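Gripper talk – notes to self, 29 January 2019

SLIDE 1 – title
Say hello, say where we're from. Skip the company history. Straight to the question: which hand-held gripper do we keep for cloth, Surnon or Forka?

SLIDE 2 – why cloth
Boxes easy. Cups mostly easy. Cloth never the same shape twice. Corners go missing under folds. A gripper that looks great on blocks can be hopeless here – fingertips too fat, slide straight off the hem.
Don't get stuck on this one, 1 minute max.

SLIDE 3 – what we compared
Three sets in the end. Surnon pair, Forka pair, plus the old Zavwood ones as a baseline.
Same table, same task, same people. 942 good runs after throwing out the bad ones. Bad = dropped tracking or someone started too early.
More than 2000 recorded in total, so yes, we threw out a lot. Someone will ask. Answer: mostly the first week, cable faults.

SLIDE 4 – the task
Cloth starts folded on the white top, one gripper in each hand, go in from the left and right corners. Wire rack stands further back. Both hands have to work together, a one handed grab just drags the thing sideways.
Leave the picture up while talking, people like to look at the setup.
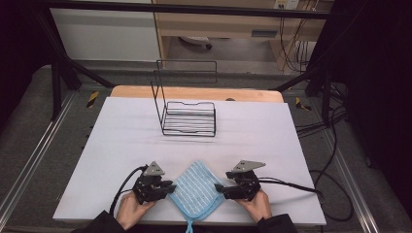

SLIDE 5 – results, grip
Forka best on thin edges. Surnon better once the cloth is folded double or more. Zavwood last on both, no suprise.
Stitched cloths easier than plain ones for all of them. Think it's the extra thickness, not proved. Say "we think".

SLIDE 6 – results, people
Wrist ache! Main complaint by far. Forka heavier at the front, folk started resting it on the table after 19 runs or so, and then the tips come in too low.
Cables second complaint. Surnon cable comes out stiff, pulls the hand round a bit. Longer cable helped, tape didn't.

SLIDE 7 – what went wrong
Calibration drift over lunch. Check it after every break now.
Tips wear faster then we planned for. Spare set in the drawer from day one next time.
Căpraru controller – swapped in late, only used on the Surnon pair, so don't compare the timing numbers. Repeat this, it got muddled at the last talk.

SLIDE 8 – next
Keep Surnon, borrow the Forka fingertips if they'll fit. Redo the lot on real arms by June.
Questions. Water.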